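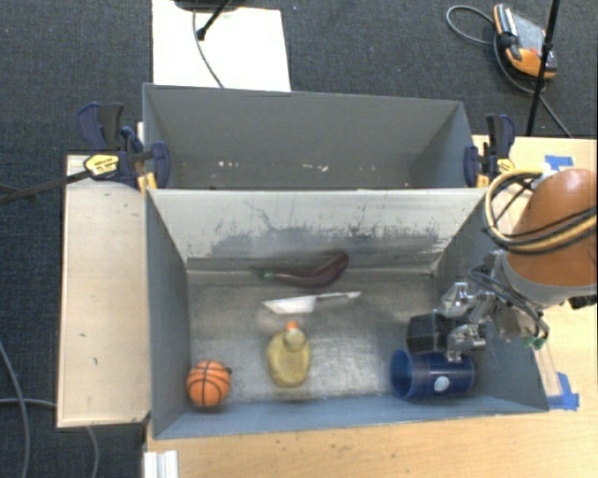
Photo: Stelska

Gray bins, part two: the odd stuff

In March I wrote up the shelf in the hall closet and said I would get to the bins later. The short version of that post is that everything small in the apartment now goes into open gray bins of one size, and the bins go on one shelf. The sizes were settled then. The contents were left open, and the contents are the harder problem.

Most storage advice sorts by category. Kitchen things go with kitchen things, toys with toys, bottles with bottles. This works when you own enough of each category to fill a container. I don't. What I own is a long tail of single items, and a category with one member does not need its own bin.

An eggplant, a white utensil, a yellow bottle with an orange cap, a small basketball and a blue cup are a fair sample of that tail. They share no category I would want to write on a label. They do share a size class, in that each one can be picked up with one hand, and I have come to think size class is the better key for this kind of bin.

The rules I use now:

One layer only. If an item sits on top of another item, the bin is over capacity. With a single layer you can read the whole contents from above in one look, and there is no digging. Digging is what turns a bin into a drawer.

Floor visible. I want to see a good share of the bottom between the items. My first version had no such rule and I packed to the walls, which used the space well and made everything slow to get out. A flat item like a knife or a spatula is the worst case. Its thin handle lies close to the floor, and with something wedged on each side you can't get your fingers under it.

Round things to the corners. A ball in the middle of a bin travels every time the bin is moved. Against two walls it has only two directions left to go. The same applies to a cup on its side, which rolls on its long axis and should be laid so that the axis runs across the direction you pull. I got this wrong for weeks.

Cups: on the side or upright? Upright takes less floor. On the side is lower and does not tip when the bin slides out. I prefer the side, with the mouth turned toward open floor, so that a finger can go in and lift.

Bottles: cap up if the base is wide, otherwise lying down, cap closed. An oval bottle is better behaved than a round one when lying down.

Fresh food does not belong in this system as a permanent resident. Vegetables pass through on Sunday, between the shopping bag and the kitchen, and they are out again by evening. An eggplant is an awkward shape to store anyway, thick and heavy at one end with the stem at the other, and it pivots around the thick end if you bump it.

Some numbers. The closet shelf takes 6 bins. Four are for mixed single items under the rules above, one is for cables and one is kept for things on their way elsewhere. When I did the full inventory I had 61 loose items to place. After throwing out duplicates and sending the tools back to the toolbox I had 42, and at one layer each the four mixed bins hold nearly all of them. The overflow is two scarves and a lamp shade, which should have gone somewhere else to begin with.

On the bins themselves: I looked at the Wostside ones with the hinged lid and decided against them. A lid invites stacking, and stacking means moving one bin to reach the next. The Song series is open but tapers toward the bottom, so you lose floor area exactly where a single layer needs it. Straight walls matter more to me than a handle. Gray was a matter of availability. It has turned out practical, as bright items stand out well against it. Dark ones take a bit longer to find, and I put those toward the back where I look first.

Wear is cosmetic so far. The floors of older bins get scuffed from things sliding over them and I have stopped trying to polish that out. A felt liner would prevent it, but felt holds crumbs and has to come out for cleaning. I tried one for a while and took it out again.

Two bins placed one behind the other work if the shelf is deep enough. The front one gets the daily items, the rear one the rest. I swap them when I find myself reaching over the front bin too often.

Next I want to measure whether a divider down the middle is worth the floor it costs. Stadadeo sells one that clips to the side walls without screws, and I have one on order.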